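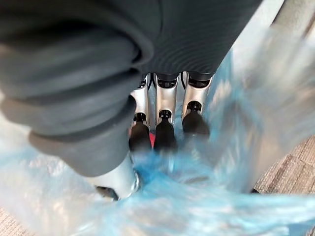
Hand in the bag. Blue liner, carpet floor.

Automation on the ground floor: a gallery

Quick page before I head off on leave. People at the other sites keep asking what the robot trial at Drestulholm looks like day to day, so I've put up a couple of pictures and some notes. Notes are longer than the pictures, sorry. Typed between calls.

Short version. Veteveck runs the cleaning and front-of-house contract for the building. Since April they've had a two-armed robot on the lounge round. Bottles, bins, cushions, tables. Dasach looks after the software side. Three of our evening crew now share their shift with it and a fourth moved over to days, which she'd been asking for anyway.

What it does is the boring end of the job. Lounge areas, small tables, little bins with liners. There are 80 of those bins over the whole site and every one of them used to mean a person bending down. Sore backs were the main complaint in the last staff survey. Still are, but less so on evenings.

Bags are the hard part. Everyone figured it would be glassware or cables or something. No, bags. Thin plastic goes wherever it likes, and a hand that does fine with a stapler can spend ages on a liner. The crew have opinions about this. Best tip so far came from them: open the new liner right up and fold it well over the rim before the round starts. Dasach wrote that into the setup sheet word for word.

Changes to the shift, quickly:

Start time moved from 6 pm to 5:30 pm so theres an overlap with the day staff. Not popular at first. Fine now.

One person per shift is the "walker". Goes along with the robot, clears chairs out of its path, calls it off when someone wants to sit down. Paid at the higher rate. We had to push for that.

Kitchens and washrooms are still all people. No plan to change it that I've been told of.
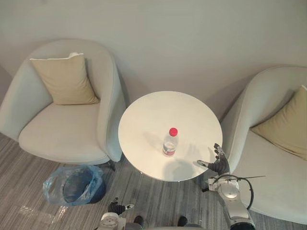
The lounges were picked first because they're all set up the same way, near enough. Two chairs and a little table, over and over. Easy to put right by hand if the robot leaves something crooked. The crew say the cushions are the giveaway, you can always tell which ones a person did.

Pace. It's slow. In the first month the crew logged 1525 pick-ups and 113 of those needed a person to step in, mostly liners again, some bottles that rolled. A cleaner would get through the same list in a fraction of the time. But the cleaner is now off doing the stairwell glass and the Zürcher room, which used to get skipped every second week, and those jobs get a proper go for once.

What people here think, from the sheet on the lunchroom door: happier with the bending gone. Not so happy about being asked questions by every visitor who walks past. A few worried about hours come budget time and fair enough, I'd be too. Management has put in writing that nobody's hours drop during the trial. After the trial, no answer yet. I've asked twice.

Training was half a day, which wasn't enough. Second half-day is booked, and this time its on the clock. Bring questions about the stop button, everybody had a different idea of how long to hold it.

Colour of the liners might change too, the crew would like something heavier. Sample box of 100 is in the supply room if you want a feel. Leave a note on the lid saying what you think.

More pictures when I'm back.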